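Bondis Countertop Pepper and Spice Mill, Tall Model

Home / Kitchen / Mills and Grinders / Bondis Tall

Page last revised 11/30/22

There are two kinds of pepper mill in the world. One kind comes free with the peppercorns and gives up in a week. The other is the size of a table leg and is carried around restaurants by someone who stands over your soup and waits for you to speak. The Bondis Tall is for people who would like the second kind without the waiter.

It grinds pepper. It also grinds coriander, allspice, dried chili, and coarse dry salt, though please read the part about salt before you do anything hasty. It does not light up. It does not connect to your phone. It has no motor, so there is nothing to charge, and you will never have to hunt for a cable with dinner going cold.

What you get

One mill, one funnel, one cleaning brush, and a folded sheet of instructions in small print. The funnel is better than it has any right to be. Several customers have written to ask if they can buy the funnel by itself. They can. It's on the spare parts page, between the drive shafts and the felt pads.

The grinding set

The burrs are made for us by Serar, who make burrs and nothing else and answer the phone like people who make burrs and nothing else. You choose steel or ceramic when you order. Steel is quicker and bites into a peppercorn. Ceramic is slower and doesn't mind salt. If you only grind pepper, get steel. If you only grind salt, get ceramic. If you want to do both in one mill, get ceramic and accept that your pepper will take a few more turns.

You can swap one set for the other at home with a coin and some patience. The burr set sits on a short square shaft and lifts straight out once the bottom plate is off. Put it back the same way up. If the mill spins freely and produces nothing, you have put it back the other way up.

Adjusting the grind

The knob on top sets the coarseness. Clockwise is finer, counterclockwise is coarser, and all the way off is a lap full of peppercorns. There are 10 marked positions. We think four is right for steak and seven is right for eggs, and we have received letters about this.

The marks are small raised dots on the collar, so you can set the grind with flour on your hands and your glasses in the other room. On the earlier model the marks were printed, and they wore off. We said at the time that this gave the mill character. We've since changed our minds.

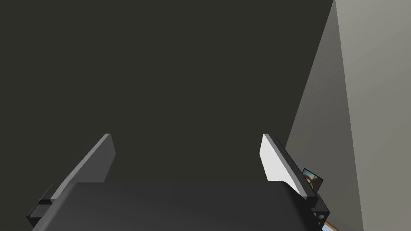
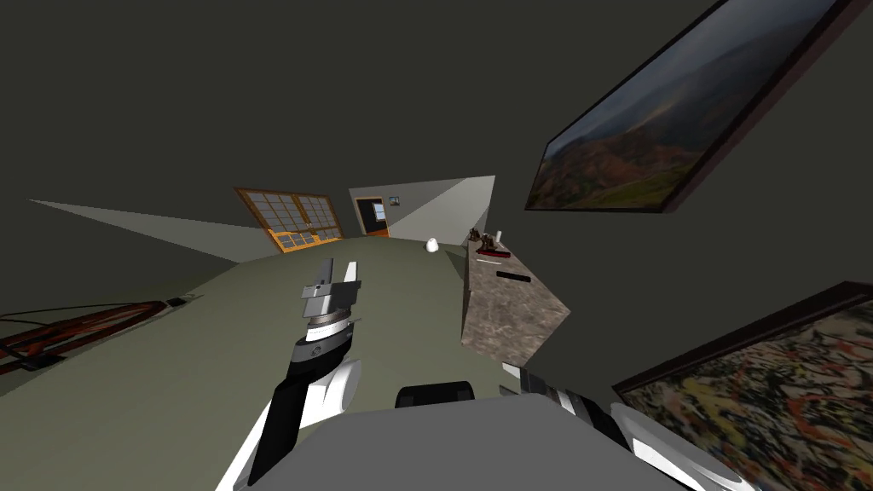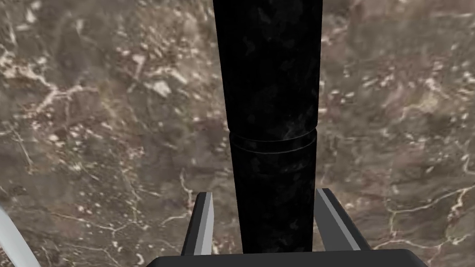
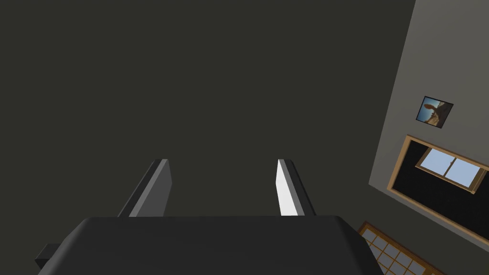
Capacity

The chamber takes 68 grams of whole black peppercorns if you tap the side as you fill. Most households will get through that in a couple of months. Leave a finger's width of space at the top. Packing it to the brim jams the shaft, and then you'll be picking out peppercorns one at a time with the handle of a spoon and thinking hard thoughts about us.

Please don't fill it with a year's supply in one go. Ground pepper goes dull in days, and whole pepper goes dull too, only it's slower and more polite about it. Buy less, more often, and keep the bag somewhere dark.

About salt

Steel burrs and salt don't get along. The salt draws damp out of the air, the damp gets at the steel, and in the spring you have a mill full of orange paste. This is in the instructions, it's on a sticker on the bottom plate, and it's on the box. It is also the most common reason a mill comes back to us.

Ceramic burrs are fine with coarse, dry salt. They are not fine with the gray, damp sea salt that comes in a paper bag with a drawing of a boat on it. That salt is delicious. Use your fingers.

Other spices

Coriander seed works well and smells wonderful. Allspice works if you start coarse. Dried chili works if you break it up first and then remember what you've done before the next time you season a melon. Cumin is slow and tends to bridge over the burrs, so give the mill a knock now and then. Cloves are oily and should be ground in small amounts. Cinnamon sticks, nutmeg, coffee, and rice are all things people have tried. Only the rice is any use, and that's for cleaning.

Pink peppercorns deserve their own warning. They aren't pepper, they're soft and sticky, and on their own they'll turn the burrs to jam. Mixed in with black, at no more than one part in five, they behave.

Cleaning

Run a spoonful of dry white rice through the mill on a coarse setting. Throw the rice away. Brush out the bottom with the brush provided. Wipe the outside with a cloth that is barely damp, and then with one that isn't damp at all.

No dishwasher, and no soaking. The warranty covers a great many things, among them dropping it once. A trip through the dishwasher isn't one of them, and yes, we can tell.

The Stakov test bench

Before we settled on the current drive shaft we had it run at the Stakov workshop, where they clamp a mill to a bench and turn it until something gives. The old shaft gave at 2,466 turns with the chamber full and the burrs set to the finest mark. The new one was still going when they wanted their bench back. We'd like to give you a bigger number than that, but "they wanted their bench back" is the number we have.

The knob thread was the weak spot after that, so it is now cut deeper. You may notice that it takes an extra half turn to come off. That's the thread.

Which size

The Tall is the one on this page. There is also the Bondis Short, with the same burrs and a smaller chamber, and it suits a table where people need to see each other. Opinions differ on whether a tall mill is easier to turn. Ours is that the extra length gives you somewhere to put your second hand, and that anyone with sore wrists should try both before choosing.

If your cupboard shelves are close together, measure first. Returned mills arrive with notes, and "didn't fit in cupboard" is a sad note to get about something that could have lived on the counter.

Delivery and returns

Orders go out by Poduval, in a plain carton with paper packing. Delivery is free on orders over 175 dollars, a sum which is quite hard to reach with pepper mills unless you have a lot of weddings to go to. Below that we charge what Poduval charges us.

Orders placed in October came out late, thanks to a shipment of collars that had been drilled in the wrong place. Those have all now gone. If yours hasn't turned up, write to us with the order number and we'll look into it the same day.

You can return an unused mill within 30 days. You can return a used one too, if there's something wrong with it, but please empty it first. The last person who didn't had chosen the chili.

Questions we get

Why does it squeak? The felt pad under the knob has dried out or gone missing. New pads are on the spare parts page and go in without tools. Don't oil it. Kitchen oil turns to glue in there.

Why is there pepper on my counter? All mills that grind from the bottom leave a little behind when you set them down. Turn it upside down for a second after grinding, or keep a saucer under it. We've been asked to fix this, and we've told the pepper.

Can it be engraved? No. We tried, and the results looked like a bowling trophy.

Do you sell pepper? We don't. Get it from a shop that sells a lot of it, smell it before you pay, and if it smells like dust, leave it there.

Spare parts

Burr sets (steel or ceramic), drive shafts, knobs, felt pads, bottom plates, brushes, and the funnel. Everything fits both the Tall and the Short except the drive shaft, which comes in two lengths. Please check which one you have before ordering. A Tall shaft in a Short mill sticks out of the top like an antenna.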